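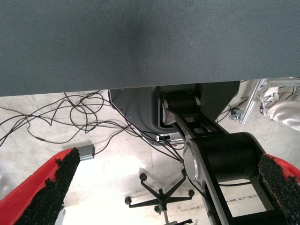
I ran out of buttermilk again last night, with the flour already in the bowl and the oven heating. I used to drive to the store when that happened. These days I look in the fridge and see what I've got, because most of the time there's a stand-in sitting right there.

My usual one is milk and lemon juice. One tablespoon of juice in the bottom of a measuring cup, then milk up to the one-cup line, stir it once and leave it on the counter for 5 minutes. It'll look a bit curdled and wrong. Use it anyway! White vinegar works just as well, and if you're baking something with chocolate in it you won't taste the difference. I wouldn't use cider vinegar in plain biscuits though (I did, and they smelled like salad).

If there's plain yogurt in the house, I like that even better. Thin it with a splash of milk until it pours off the spoon, and go cup for cup. Greek yogurt needs a lot more thinning than you'd think. Sour cream does the same job and makes a richer pancake – my friend Mio Kikuchi makes hers that way on purpose, even when she has buttermilk.

Kefir is the easiest of all. Plain, unsweetened, straight in. Check the label, I once grabbed vanilla by mistake and the cornbread was very strange.

Now, where none of this works so well: ranch dressing and anything else where the buttermilk isn't cooked. The lemon version is too thin and you really do taste the lemon. For dressing I'd go with the sour cream, thinned down, plus a pinch of salt. And for fried chicken I want the yogurt, it clings to the meat and holds the flour on. I leave the chicken in it for 2 hours, or overnight if I've remembered.

A few people have asked me about freezing the real thing, as you can never buy a small carton. Yes, do it. I pour mine into a muffin tin, freeze it solid, then pop the pucks out into a bag and write the amount on the front. It separates when it thaws and looks awful, so give it a good shake in a jar. Fine for baking, no good for drinking. Mine from November went into scones last week and they rose the way they always do.

One more thing on baking soda. If your recipe has soda in it, it's counting on something sour to react with, so don't just swap in regular milk and hope. Enikő Boros wrote in to say her soda bread came out flat and soapy, and that was plain milk. If plain milk is all you have, find a recipe that uses baking powder and make that one tonight.

Next time I'll get to heavy cream, which is trickier, especially if you need it to whip.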